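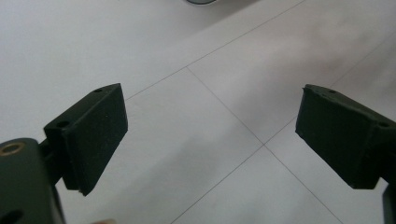

3.2 Who mops, and when

I should say up front that I didn't set out to write about mopping. The Valdebenito diaries were meant to tell us how families in one apartment block split up their cooking, and I had a whole coding sheet ready for that (it had 5 kinds of breakfast on it). Then Merle Tipoki and I started reading, and floors were everywhere! People wrote about floors when we asked about dinner. They wrote about floors when we asked about sleep.

So we went back and coded every entry that mentioned sweeping, mopping or wiping a floor. Out of 831 entries from 25 households, we kept anything with a clear time of day and a clear person doing the work. If two of us read an entry differently, Benjamín Espinoza got the deciding vote, and I lost more of those than I'd like to admit.

Color came up far more than I expected. Pale white tile, the kind of floor in Figure 2, got the most complaints by a mile. The people who had it wrote about hair, crumbs and coffee drips, and they tended to clean in short bursts, a corner at a time, usually before breakfast. People with darker or patterned floors wrote about cleaning as a job with a start and an end. One woman called hers "the big wash" and put it down in her diary the way you'd put down a dentist visit.

I'm a bit wary of making too much of this. The white tile in our block is mostly in the kitchens, and kitchens get dirty whatever they're made of. I tried comparing kitchens only, and the pattern was still there but weaker, with some very small groups on the dark side. Merle thinks the diary itself nudged people into noticing mess, and she may well be right. Entries from December are also odd, what with guests coming and going, so I ran everything once with that month and once without. The order of the floor types stayed the same both times.

What I can't tell from the diaries is how clean any of these floors were. We only have what people chose to write down, usually late in the evening and often while annoyed with somebody else in the house. Section 3.3 takes up the annoyance.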